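The junk drawer in our workshop used to be a whole cabinet, so please believe me when I say I come to this subject as a reformed sinner. I started keeping small parts properly the winter I spent a full evening hunting for a lamp socket I had bought that same morning, and I've been fussing with trays, jars and labels ever since. These are the habits that stuck. Take whichever ones suit your bench and leave the rest to me!

## Start with the floor of the tray

Color matters more than I ever thought it would. My first organizer was dark gray, very handsome, and every black screw I owned disappeared into it. A bright tray (yellow and orange are my favorites) shows up anything small and dark, and most things that are small and pale too. If you already own dark ones, cut a piece of plain white paper to fit the bottom. Change it when it gets grubby, and in the meantime you can write on it, which I do all the time: "goes with kitchen fan," "spare, tested," that sort of thing.

Shallow beats deep. With a deep bin you end up digging, and digging is how little wires get hooked on each other and pulled off their plugs. I like a tray where I can lay my hand flat on the bottom and still see over my knuckles.

## One kind to a tray

I held out against this one for years, since it seemed like such a waste of space. My neighbor Azlan Pillai repairs old doorbells for half the street, and he talked me into it over a pot of tea and a very long story about a missing spring. He was right. Put like with like, even if it means a tray looks half empty, and keep one extra tray in the middle of the table for whatever you're working on now. That middle tray gets lined with paper and it gets cleared at the end of the day, no matter how tired I am. (Well, nearly every day.)
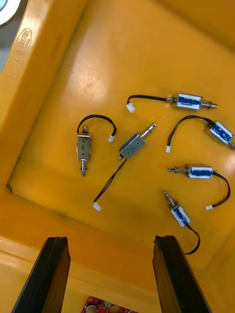
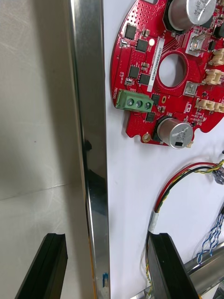
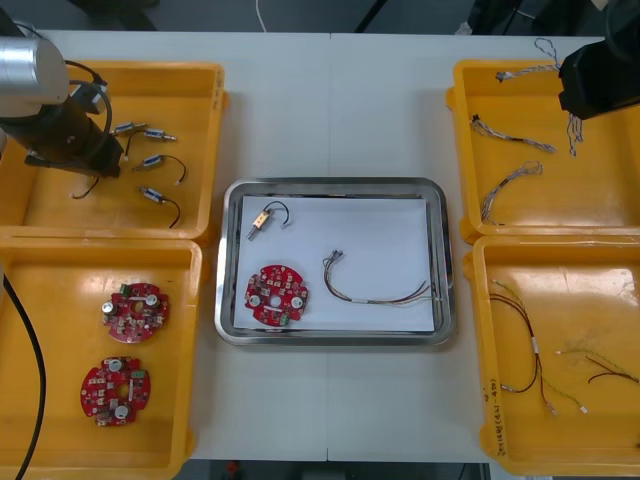
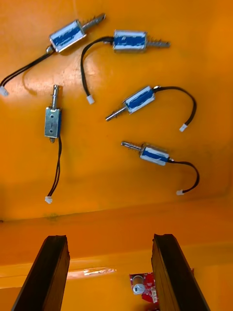

**Should small parts go in open trays or in jars with lids?**

Use open trays for whatever you'll need this week and lidded jars for everything else. Trays are quick to reach into but they collect dust and sawdust, so anything that's going to sit for a season is better off closed up, with a label on the side of the jar and another on the lid.

## Wires and plugs

Leads left to themselves will tangle, I don't care how neatly you laid them down. For short ones, I let each part lie flat with a bit of room and don't stack them. For longer ones, wrap the wire loosely around two fingers, slip it off, and hold the coil with a scrap of soft yarn or a bread tie with the paper still on it. Please don't use rubber bands. They go gummy in the heat, and one August in our garage was enough to glue a whole batch of mine together.

When you lift a part out, pick it up by the body and let the wire follow. I say this to everybody who borrows my bench, and I still catch myself doing it wrong when I'm in a hurry.

## Labels that last

Masking tape and a soft pencil. I've tried the fancy label makers, and my sister-in-law Müzeyyen Gezer swears by hers, but the tape comes off cleanly, the pencil doesn't fade the way my markers did, and I can change my mind without feeling guilty about it. Write what the thing is, what it came out of, and the month you put it away. If you don't know what it is, write "mystery" and the month. Any mystery that's still a mystery after 6 months goes in the giveaway box at the hardware store, where Keyvan Nouri behind the counter generally knows what it is before I've set it down.

## Washing the trays

Plastic trays get a bath in warm water with a squirt of dish soap, then a rinse, and then they stand on edge on a towel for at least 10 minutes before I wipe them. Corners hold water longer than you'd expect, so run a dry cloth around the seam with a fingertip. Metal trays get the same treatment, but dry them right away if you don't like water spots. For sticky patches left by old labels, rub in a little cooking oil, go have your coffee, and wash it off afterward.

Skip the scouring pads on anything shiny. The scratches hold dirt, and your nice bright tray will never look bright again.

## A few odds and ends

A magnet in a sandwich bag is the best thing I know for picking up spilled screws: hover it over the spill, turn the bag inside out, and pull the magnet away.

An old muffin tin is perfect for taking something apart. Fill the cups in order as you go, and empty them in the opposite order when you put it back together.

If you drop something tiny, turn off the big light and lay a flashlight on the floor. Even a washer throws a good long shadow that way, and I found my missing lamp socket screw with it, under the stove, next to a very old raisin.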